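Site visit report: digital onboarding at the Etisar distribution plant, Prarisham

The visit took place in June and lasted one working day. Its purpose was to see how Etisar has moved employee onboarding, shift planning and internal requests onto a single platform, and to compare the result with our own process. The plant has 471 employees on its payroll. Of these, 244 work rotating shifts and have no company email address, so any tool that assumes a desk and an inbox leaves out more than half the staff.

The morning session covered the request system, built on a product named Sundden. Before the change, a request to swap a shift went through a paper form, a team lead and a planner, and the median time to an answer was four days. It is now submitted on a phone or at a wall terminal by the break room. The rules engine approves a swap if both employees hold the same certifications and neither exceeds the weekly hour limit. Everything else goes to a planner. The site reported 391 swap requests for the previous month. The share approved without a planner was not available on the day and has been requested.

Onboarding was presented after lunch. New hires receive a task list before their start date, covering tax forms, safety modules, locker assignment and badge photo. Zheng, the consultancy that ran the rollout, cut the list from 31 items to 10 by merging forms that asked for the same data. The payroll interface still runs as a nightly batch. An address corrected at 9 a.m. does not reach payroll until the next day, and the help desk gets calls as a result.

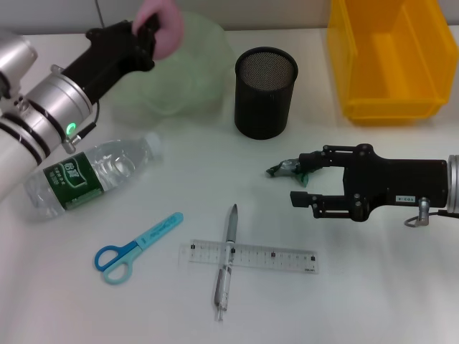
Training records are the weakest part of the system. Certifications issued before the migration were loaded from spreadsheets, and expiration dates were missing in many rows. Team leads check these by hand. Until that is finished, the rules engine treats a blank date as expired and sends the swap to a planner.

Three points for our own project. First, the wall terminals get heavy use at shift change and the line is long; we should plan for more than one per break room. Second, the duplicate form review should come before vendor selection. Third, we need a written decision on who owns certification data.

Open items: license cost per shift worker, terminal maintenance contract, and the retention period for withdrawn requests.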